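Goven two-finger gripper, fitted to our floor-pickup cell
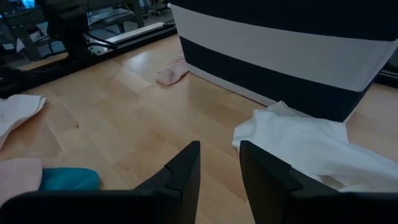
The Goven replaced an older Etero unit on our laundry cell in July. Work is socks and other soft items on a laminate floor, with a striped fabric hamper as the drop point. I do the setup; Snædís Ravn does the repairs.

Mounting took one evening. The bracket from Olevholm fit without shims, but the cable exit faces the wrist joint and needs a clip that is not in the box. Zero the fingers before you tighten the last screw — the manual gives these steps in the wrong order.

The notched fingertips hold thin cloth well. Large bunched pieces are harder, and I had to lower the approach speed for them.

At 656 cycles the left finger showed play. Two set screws had backed out. Snædís refitted them with thread locker and we are now at 3147 cycles with no further drift. Wipe the finger pads weekly, as lint builds up in the notches.

Spare fingers come from Østergaard, sold only in pairs. Four stars, one off for the manual.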